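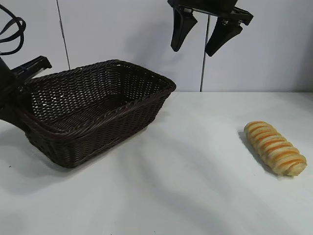 Misaki Hirose wrote back after last time to say a low basket is only a tray with ideas, and you'd do better buying the tray. Fair challenge, so we start there.

HOME STORAGE, SESSION 4
Open baskets: weave, rim, what goes in them
Notes by Tín Kim, Dundside evening class

Tray v. basket
Tray = lip, things slide off if you tip it. Basket = wall. Even a squat one has enough wall to carry one-handed on the hip. Misaki's right that both get used as dumping grounds. Cure is the same for both, see "one job" further down.

Weave
Close weave: holds small stuff, collects crumbs, pain to clean.
Open lattice (diamond, like the dark brown one): air gets through, crumbs get through too. Small gaps, so keys ok, hairpins no. Sewing needles never.
Check the inside with your hand before buying. Snags on wool = put it back on the shelf.

Rim
Look here first. Twisted or braided rim, thicker than the walls, is what you want. It's where people grab. A thin rim goes first, then the corner next to it, then you've got a basket with a beard.
Lift by both short ends when full. One end only and the shape goes, espcially on long ones.

Shape
Rectangular fits shelves. Rounded corners lose you a bit of room at each end, not worth worrying about. Flared sides: measure ACROSS THE TOP not the base. Half the class measured the base last term and had to swap.
Leave 2 cm each side of the shelf for fingers.

Dark or pale?
Dark hides tea and handprints, shows dust. Pale the other way round. On a white surface a dark basket looks heavier than it is, some like that. Your choice, no marks for it.

One job
Each basket gets one job and you can say it in a word or two. Post. Hats. Bread. "Bits" isn't a job.
Juvetti handout calls this the label test. Say the label out loud, if you have to say "and" twice, split it.
Hallway example from the Ichikawa flat plan: 4 baskets, one bench, gloves / leads / post / shopping bags. The post one overflowed by the end of the month. So post needs an emptying day more than it needs a bigger basket.

Lining
Cotton liner for bread or anything crumbly. Wash at 40, dry flat, will shrink a little so cut generous.
No liner for damp things, wet gloves want the air.

Cleaning
Tip out, tap the base over the bin
Soft brush along the weave then accross it
Barely damp cloth on the rim
Dry away from the radiator, natural stuff cracks

Paper v. basket weight
Keep magazines under 400 pages or so in total, no more stacked on top. The base bows before the walls do.

For next time
Bring one basket from home, emptied. Write its job on a slip and put the slip in your pocket, don't show your neighbour. They guess from what you tell them you took out.
Read the Trusodum sheet on lids, first side only. Second side is drawers, we do those in June.
Room is open from 6.40, kettle's on the left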